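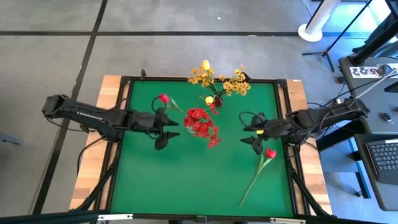

Faux flowers at Greltis, spring into summer. Quick gallery page, more to be added when I get a minute. The one everyone asks about is the yellow, so it goes first — dark red vase, small one, yellow spray fanning out over the top and a pale tulip bud right up at the head of it. Red bunch still lying loose on the green, and a red tulip with its leaves on off to the left. Second yellow bud waiting by the vase. I do like the yellow against that dark red, much more than I thought I would when I ordered it.

Greltis — silk and faux stems, vases, table flowers
Gallery / Stems / Vases / Delivery / Contact
Page updated Wednesday, May 20, 2020

The yellow spray
Lots of little blossoms on thin stems. Fills a narrow neck on its own, no foam needed. Give it a shake and bend the outer stems down a bit or it goes up like a broom. Comes squashed flat from the supplier, so a night standing in a tall jug first.

The tulip buds
Pale yellow, closed. They go in last. One high, one low looks right to me, two the same height looks like ears. Stems can be bent once or twice but don't keep going back and forth, the wire inside gives up.

The red bunch
Small clustered blossoms, quite heavy looking for the size of them. On its own in a white jug is lovely. With the yellow I pull off a few sprigs and tuck them low down, round the rim. The trailing bits want to be at the front where you can see them.

Red tulip
Sold singly, leaves on. Leaves are a bit stiff out of the packet — hairdryer on low, then curl them round your finger. Don't use hot, I have a melted one in the drawer to prove it. Nice in with real greenery if you've got a hedge.

Vases
The little dark red one is from Rahimi, they only do it in the one size now. Takes a surprising amount. If yours is tippy put a handful of gravel in the bottom before the stems. Same shape in cream and a dull blue, both in stock last time I looked. Will get them up on here soon as.

Colours for the summer tables
Going with yellow and red for the Stistness lunch in July, if it goes ahead. 12 tables, one vase each, same flowers but nobody wants them all identical so I'll mix the heights. Spare stems come in packs of 4. Anyone wanting the same for home, say so early and I'll add it to the order.

Dusting
Gets asked every week. Soft paintbrush for the small blossoms, damp cloth for tulip leaves. Do not put them under the tap, the reds can run onto the yellows. Keep out of a south facing window if you can, the pale yelow goes first and you're left with cream.

Ordering
Shop is still closed to walk in, phone or email is fine. Collection from the side door in Girnalis, ring the bell and stand back please. Post is slow at the moment so allow extra. Vases go double boxed. Stems go in a long box, leave them in thier tissue till you're ready.

Coming to this page next: peonies, the white blossom branches, small jugs. Also the wreaths, once I've finished them.

Back to top
Gallery / Stems / Vases / Delivery / Contact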